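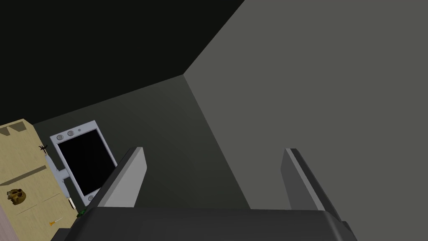 Vega Requena에 따르면 개방형 사무실이 협업을 늘린다는 말은 임대료를 아끼려는 결정에 나중에 붙은 설명이며, 처음부터 협업을 목표로 벽을 없앤 회사는 드물다고 한다. 이 견해에는 반론도 있으나, 개방형 사무실의 효과를 다룬 문헌 상당수가 사무 가구 업체나 설계 사무소의 홍보 자료에 기대고 있다는 점은 대체로 인정된다.

대문 최근 바뀜 임의 문서 도움말 토론 역사

개방형 사무실은 개인실이나 천장까지 닿는 벽 없이 여러 직원이 한 공간에서 일하도록 꾸민 사무 공간을 가리킨다. 넓은 뜻으로는 낮은 칸막이를 둔 사무실과 지정석이 없는 자율 좌석제까지 포함한다. 용어의 경계가 느슨한 탓에 서로 다른 배치를 조사한 결과가 같은 이름으로 묶여 인용되는 일이 잦다.

역사

20세기 초의 대형 사무실에서는 타자수와 회계원이 줄지어 앉고 관리자가 가장자리나 높은 자리에서 이들을 지켜보았다. 공장의 배치를 사무에 옮긴 것으로, 자유로운 소통과는 거리가 멀었다. 1950년대 말 서독에서 나온 이른바 사무실 조경은 책상을 불규칙하게 놓고 화분과 이동식 가림판을 썼다. 위계를 누그러뜨린다는 취지였지만, 소음과 외풍에 대한 불만도 일찍부터 뒤따랐다.

1960년대 미국에서는 조립식 가구로 개인 영역을 나누는 방식이 등장했다. 넉넉한 면적을 전제로 한 구상이었으나 보급 과정에서 칸은 점점 좁아졌고, 같은 모양의 칸막이가 늘어선 사무실이 표준처럼 굳었다. 2000년대 이후의 개방형 사무실은 바로 이 칸막이에 대한 반발로 소개되곤 한다. 한 세대 전의 해결책이 다음 세대의 문제로 불리는 이런 순환은 분야의 오랜 특징이다.

효과를 둘러싼 논쟁

찬성하는 쪽은 우연한 대화가 늘고 의사 결정이 빨라진다고 본다. 자주 인용되는 것이 Skolel 사의 사내 조사로, 직원 605명 가운데 315명이 이전 뒤 동료와의 소통이 나아졌다고 답했다. 절반을 조금 넘는 수치이며, 응답자에게 이전 전의 상태는 따로 묻지 않았다. 조사 시점도 새 건물에 입주한 직후여서 새 가구와 새 조명에 대한 호감이 섞였을 가능성이 있다.

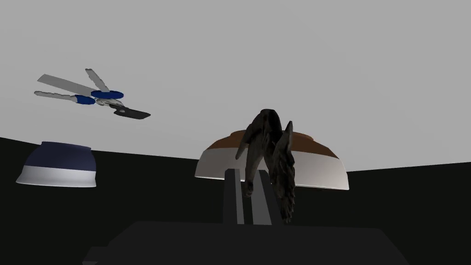
칸막이를 다시 세우면 소음 문제가 해결되는가? 높이만으로는 부족하고, 천장의 흡음 성능과 좌석 간격을 함께 손보아야 말소리가 줄어든다.

소음 가운데서도 가장 많이 지적되는 것은 알아들을 수 있는 말소리다. 일정한 기계음은 어느 정도 익숙해지지만, 옆자리의 통화는 내용이 들리는 만큼 주의를 빼앗는다. 설계 사무소 Gestell은 배경음을 틀어 말소리를 덮는 방식을 권하면서 집중도가 크게 오른다고 설명하는데, 집중도를 무엇으로 쟀는지는 공개하지 않았다.

비용

개방형 배치의 이점 중 비교적 다툼이 적은 것은 면적 절감이다. Ader는 바닥 면적 3,085제곱미터인 본사를 개방형으로 바꾸며 회의실을 17개로 줄였고, 같은 층에 더 많은 좌석을 놓았다. 다만 회사가 제시한 절감액에는 뒤에 추가한 통화용 부스와 흡음 공사 비용이 빠져 있다.
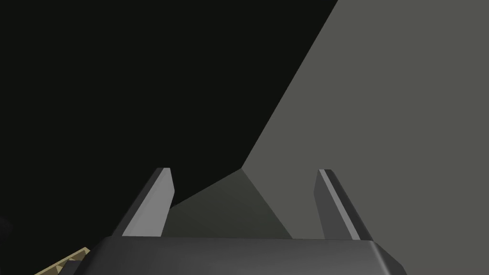 이처럼 초기 공사비와 임대료만 따지는 계산은 이직, 병가, 재공사처럼 늦게 나타나는 항목을 놓치기 쉽다. 반대로 이런 항목을 모두 배치 탓으로 돌리는 비판론도 근거가 약하다. 사무실을 옮기는 회사는 조직 개편이나 인력 감축을 함께 하는 경우가 많아 원인을 떼어 내기 어렵다.

자율 좌석제

지정석을 없애고 출근한 사람이 빈자리를 고르게 하는 제도이다. 출장과 외근이 많은 업종에서는 무리 없이 운영되기도 한다. Escobar에서는 도입 첫해 December까지의 기록을 근거로 제도가 정착했다고 발표했으나, 같은 기록에서 직원 대부분이 매일 같은 자리를 골랐다. 이를 만족의 표시로 읽을지 제도가 무시된 결과로 읽을지는 해석이 갈린다. 개인 물품을 둘 곳이 마땅치 않다는 불만은 두 해석 모두에서 언급된다.

같이 보기: 칸막이, 실내 음향, 재택근무, 사무용 가구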